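Sorting the Card Shelf: A Semester Project on Keeping a Shared Game Closet Usable

Introduction

Our group picked this project because every one of us has wasted part of a game night hunting for a missing card. The student lounge at Jinholm has a closet full of board games and card games, all of it donated over the years, and by November it had reached the point where people just gave up and looked at their phones. We wanted to see whether a better way of storing the cards would get the closet used again, and we had a very nice time finding out (one of us now owns far too many rubber bands).

What we started with

The cards were in shoeboxes and sandwich bags, and a good number were loose at the bottom of the closet. We pulled out everything and spread it over two lounge tables, which took most of an afternoon. There were 278 large picture cards once we had them all together, and 36 of those didn't belong to any game we could find a box for. We kept them anyway, in an envelope marked "strays," and a few have already gone home to their sets.

Sorting came next, and it was slower than we had planned. We began by sorting on the color of the backs, and that fell apart quickly when we found that several sets had nearly the same back. Sorting by the picture side worked much better, even if it meant a lot of stopping to admire the artwork.

Choosing a way to store them

We tried 3 kinds of storage, each for two weeks. The first was a plastic drawer unit from Ekance, which held plenty but hid everything, so people dug through it and left it messy. The second was a binder with clear pockets. It looked lovely, but getting a card in and out took patience and the corners started to bend. The third was a wooden rack with angled slots, bought secondhand with our 50 dollar budget, and we could tell within days that it was the one people liked. 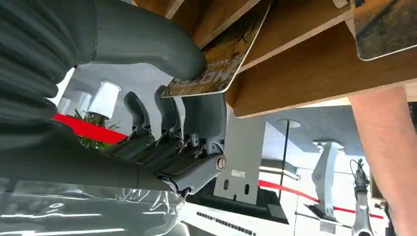 The angle turned out to matter more than we expected. A card that leans back a little shows its face, so you can tell what you are reaching for before you touch it, and it goes back in just as easily. We did learn not to crowd the slots. When we stuffed them full the cards in front hid the ones behind, and we were right back to digging.

What we would change

The rack can't hold the whole collection, so only the cards for the current month's games live there and the rest stay boxed by set. We would like a second rack, and labels that don't peel (ours lasted until the heating came on). We also wish we had asked people how they used the closet before we emptied it, and we'd suggest that to any group taking on the board games next.

Report handed in Tuesday, February 8, 2022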